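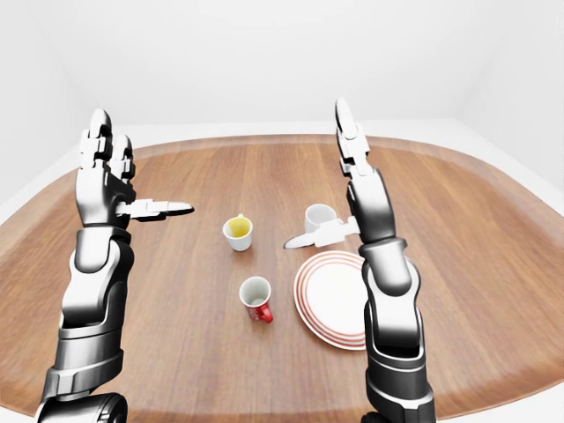

Probate inventories are the source everyone reaches for when they want to say what ordinary households owned, and I would like you to be slower about it. The Vilela series runs to 3,617 entries, all written by clerks who were paid to value goods and had little interest in describing them. Take three cups and a round plate on a large wooden table. A Vilela clerk would probably write "table, with sundries" and move on. Sequeira then counts the table, loses the cups, and tells us that drinking vessels were scarce before the harbour opened. Were they?

**The Farar problem**

Valter Sequeira's argument rests on 78 inventories from Farar. He calls them representative. They are the ones that survived a damp cupboard, and most belong to widows of some means. Unnur Fogh raised this in her review and has had no proper reply.
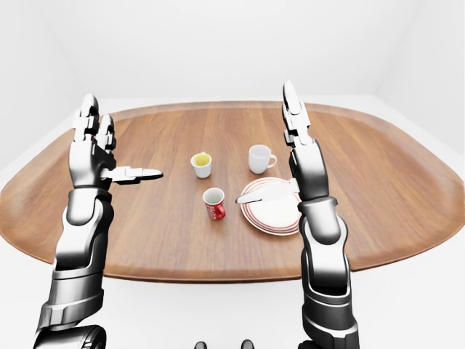
*Fig. 2. Oval wooden table with drinking vessels, plate and table knife.*

Fogh isn't safe either. She reads "knife" in the Trullura lists as tableware every time, though at least 2 of her cases come from a tanner's workshop. Check the room headings before you believe her totals.

**For Tuesday**

- Read the Tenorden extract, both hands. The second clerk abbreviates badly.
- Mark every entry where the valuer has lumped goods together.
- Bring one claim from Sequeira, chapter 2, that you think the lists can't support.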